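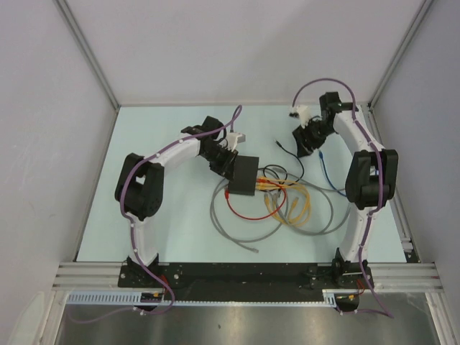

¿Por qué se para un brazo robótico a mitad de un movimiento cuando todos los registros dicen que está sano? En nuestro caso, por un conector del cable del propio brazo que perdía contacto solo con el codo muy estirado.

Por Renata Espinoza
Noviembre
12 comentarios

Llevaba semanas queriendo contar esto, porque ha sido la avería más bonita (sí, bonita) que he perseguido desde que trabajo con la celda de dos brazos. En el taller la llamamos Trudirano, y la tarea que le estamos enseñando es desenchufar y ordenar cables de red. Suena modesto, pero a un robot los cables le dan un trabajo tremendo: se doblan, se enredan, se enganchan unos con otros y nunca quedan dos veces igual. ¡A mí me encanta!

La cosa empezó una mañana con el brazo derecho. Iba hacia el fondo de la mesa, tan tranquilo, y se quedó tieso. Sin golpe, sin ruido, sin mensaje raro. A los pocos segundos el programa avisó de que una articulación no contestaba, reiniciamos, y el brazo volvió a trabajar como si nada. Aquel día hizo 48 ciclos seguidos sin una queja. Al siguiente se paró en el segundo.

Mi primera sospecha fue la temperatura del motor, y me equivoqué. La segunda fue el programa, y ahí perdimos bastante más tiempo, porque Sugeng Raju acababa de cambiar la forma de repartir las órdenes entre los dos brazos y todos lo miramos a él (perdona, Sugeng). Volvimos a la versión anterior y el fallo siguió apareciendo cuando le dio la gana.

Lo que nos abrió los ojos fue una gráfica que preparó Manju Mathur con el ángulo del codo en el momento de cada parada. Todos los puntos estaban apretados en un extremo: el codo a 89 grados, a 90, y casi nada por debajo. En cuanto la vi supe que aquello era mecánico. Un programa no se cansa de estirar el brazo, pero un cable sí.
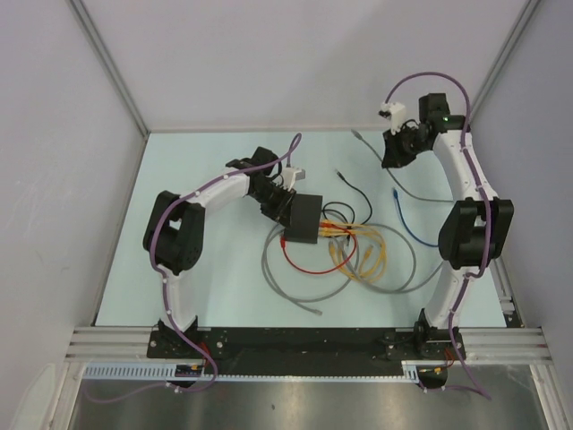
El cable que tiraba de su propio conector

Los cables morados van por fuera de los brazos, sujetos con unos clips blancos pequeños, y hacen un bucle por encima de la muñeca. Ese bucle da holgura arriba. Abajo, en el tramo del codo, habíamos puesto dos clips demasiado juntos, y al estirar el brazo el cable no tenía de dónde sacar longitud. Tiraba entonces del conector, muy poquito, lo justo para perder la comunicación un instante. Al reiniciar, el brazo volvía a su posición de reposo, el cable se aflojaba y todo parecía sano otra vez. ¡Claro que los registros no decían nada!

Lo comprobamos con los motores sin par, moviendo el codo a mano mientras Manju miraba la pantalla. Estirar, perder señal, encoger, recuperar señal. Repetimos la prueba más veces de las necesarias, lo confieso, porque daba mucho gusto ver el fallo obedecer por fin.

El arreglo fue de lo más sencillo: quitar un clip, dejar más cable suelto en el codo y sujetar el conector a la carcasa para que no reciba el tirón. Hicimos lo mismo en el brazo izquierdo, que no había fallado todavía.

Ahora la parte seria. Cuando un brazo se queda quieto, el cuerpo te pide meter la mano y ayudarlo. Yo lo hice una vez, al principio, para soltar un cable de red que se había quedado en la pinza – y el brazo recuperó la comunicación con mis dedos al lado. No pasó nada, se movió apenas, pero me llevé un buen susto. Desde entonces la norma es cortar la alimentación antes de tocar nada, y hemos cambiado el programa para que una articulación que vuelve después de un silencio se quede sin par hasta que alguien pulse el botón de rearme.

Queda pendiente registrar los errores de comunicación sueltos, los que se corrigen solos, que hasta ahora tirábamos a la basura. Sugeng ya está con ello y tiene los primeros datos del brazo izquierdo. En cuanto pueda dibujarlos bien, los cuelgo en el blog.

Compartido 31 veces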